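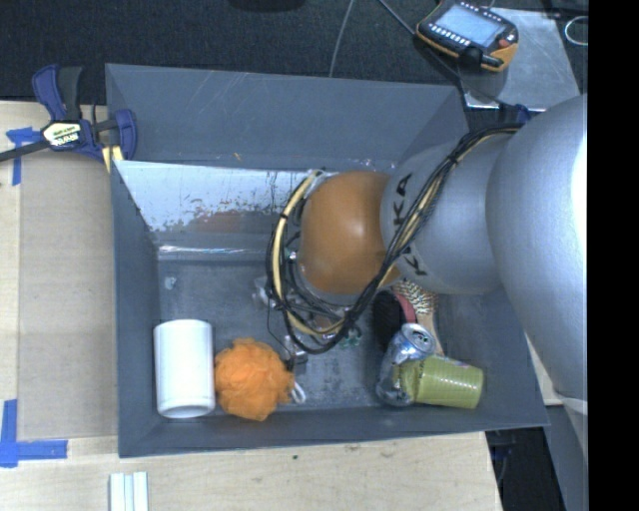
Do we need to buy the second arm this year?
It can wait until the spring, provided the money set aside for it goes on grippers, cables and a proper bench instead.

That is the short version, and Heike Heitmann tells me it's the only part that gets read upstairs. For anyone who has stayed, the rest of this report covers what we've spent since the last one, what we'd like to spend next, and where I got my sums wrong.

Spending so far

The arm itself is paid for and has stopped being interesting to the accounts department. What has taken its place is everything that hangs off it. When I wrote the first budget I put cables, hoses and ties under "sundries", a word I now regret. The sundries line was gone by November, and Stavros Stan has been keeping the bundle along the arm in order with ties from his own drawer. He would like them back, or the price of them. I've put it in as a claim.

The bin is held to the table with an Irwin bar clamp and there is blue tape by the left corners of the cardboard beside it. My original plan had a welded fixture here, quoted by Lammers at a price I won't repeat in case they think we're still considering it. I propose we strike the fixture out altogether. The clamp came out of the workshop and the tape is tape.

Test objects have been our cheapest line and the one that draws the most queries. To answer the latest: yes, the hairbrush and the bath sponge are project purchases. The crushed drinks can is not, and nobody has claimed for the drink. Vustness asked for picking from a mixed bin, and their own goods are just as badly assorted, so I'd ask that these receipts be let through without another form.

What we want to buy

Grippers come first. We have one, and any fault in it stops all the work. Nedo and Detenik have both quoted. Nedo is cheaper per unit; Detenik includes the fingers, which Nedo regards as an extra, much as an airline regards a suitcase. Dae-han Ra has gone through both offers and prefers Detenik. We would like 2, one to use and one to keep in the cupboard, and delivery is 30 working days from order. If the order goes in late, so does everything after it.

Next, cables. Dae-han wants a full spare set plus a sleeve to run it through. I've allowed for 5 sets of hose and fittings on top, as the fittings are sold in fives and for no other reason.

Then the bench. The present table is wooden and was never bought for this, and I'd like a steel one with room underneath for the controller. Tetsuya Matsuda has found one in the surplus list from the other site — free, apart from the van.

Staff time

We planned 240 hours for this stage and have used all of them. Most of the overspill to come is in changing over objects and resetting the bin, a job I had budgeted at nothing on the grounds that it looked quick. Rüdiger Rieger has agreed to lend us a technician for two afternoons, against his better judgement and, he reminds me, against his cost code. Please could someone settle whose code it is before he asks again.

What I need from you

Approval to move the second-arm money to the three items above, and a yes or no on Detenik. The steel bench needs only a signature for the van.

The second arm stays in the plan for spring with its old price against it. I've asked for a new quote and expect it to be worse.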